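Chapter 3
Depreciation and Residual Value of Used Vehicles

3.1 Introduction

A motor vehicle loses value from the day it is first registered. The loss is greatest in the first year, slows through the middle years, and levels off once the vehicle approaches the price that its parts and scrap metal would bring. A dealer who buys stock for resale must be able to estimate where on this curve a given vehicle lies, and how fast it will move along the curve while it stands on the lot.

The value a vehicle is expected to hold at a stated future date is called its residual value. It is written either as a sum of money or as a percentage of the original list price. A vehicle with a residual value of 56 percent at three years has therefore lost 44 percent of its list price over that period. Lenders use the figure to set lease payments. Dealers use it to set the highest price they will offer in trade.

The terms "book value" and "market value" are often confused. Book value is the amount carried in a company's accounts after a fixed schedule of depreciation has been applied. Market value is the price a willing buyer would pay on the date of sale. The two agree only by chance.

3.2 Age and Mileage

Age and mileage are usually treated as separate inputs. Two vehicles of the same model year may differ widely in distance covered, and a correction is made by comparing each with the average for its class. The correction is not linear. The first few thousand miles above average reduce the price more per mile than later miles do.

Very low mileage calls for care. Rubber seals, tires, brake fluid and batteries deteriorate with time whether or not the vehicle is driven. Ghauri's rule, after the appraiser Naveed Ghauri, limits the premium for low mileage to 25 percent of the amount by which the vehicle has depreciated. Let D be the depreciation to date and P the premium:

P ≤ 0.25 × D

If D is $12,000, the premium may not exceed $3,000. The rule does not apply to collector vehicles, which are covered in a later chapter.

3.3 Condition and Reconditioning

Condition is graded at inspection. The Ernton scale, used throughout this book, has five grades, from A (no visible wear) to E (not fit for retail sale). The grade is assigned before any work is done. The cost of reconditioning is then estimated and subtracted from the retail price of a vehicle in grade B, the grade to which most retail stock is prepared.

Minor items are grouped. At the Leblanc auction, any single fault costing less than $500 to correct is recorded but does not change the grade. Faults in the structure, the airbags or the odometer change the grade regardless of cost.
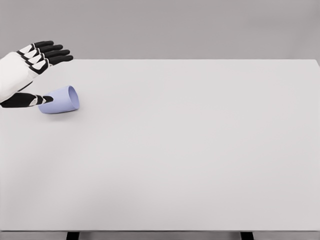 Figure 3.1 Robotic hand above a white tabletop (computer rendering).

3.4 Ownership and Service Records

A complete service record supports the asking price in two ways. It confirms the mileage at known dates, and it shows that wear items were replaced on schedule. Missing entries should be priced as if the work had not been done. The number of previous owners has a smaller effect and is significant mainly in the upper price classes.

The worked problems at the end of the chapter use sales data from two dealers, Evadness and Drornton. Evadness sells mainly former lease vehicles, and Drornton deals in older trade-ins. All prices exclude sales tax and registration fees.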